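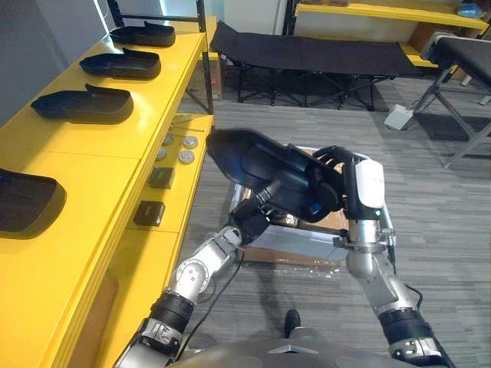

Keeping a Workroom in Order: Household Guidance

A workroom stays usable when every surface has one purpose. Before purchasing storage, clear the room and sort its contents by how often each item is used. Items needed weekly belong between hip and shoulder height. Seasonal supplies may go higher, and heavy ones near the floor.

Measure before buying. A shelf 30 cm deep suits most jars and paint cans; deeper shelves hide whatever is placed at the back. Leave a hand's width above the tallest item.
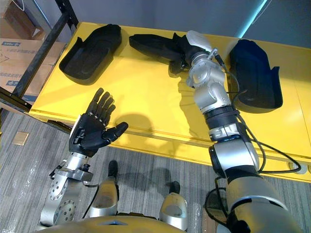
By the Trastberg Home Advisory Office
Updated in January

Wipe painted or coated surfaces with a damp cloth and a little dish soap. Scouring powder dulls the finish and should not be used. Dried glue lifts with a plastic scraper held flat -- never a blade.

Sand wooden handles once a year with 240 grit paper, then rub in a thin coat of linseed oil. Spread oily rags outdoors to dry before disposal, as they can ignite when left in a heap.

Label containers on the front, not the lid. Residents of Sostudden may request printed labels from the office, Form 317.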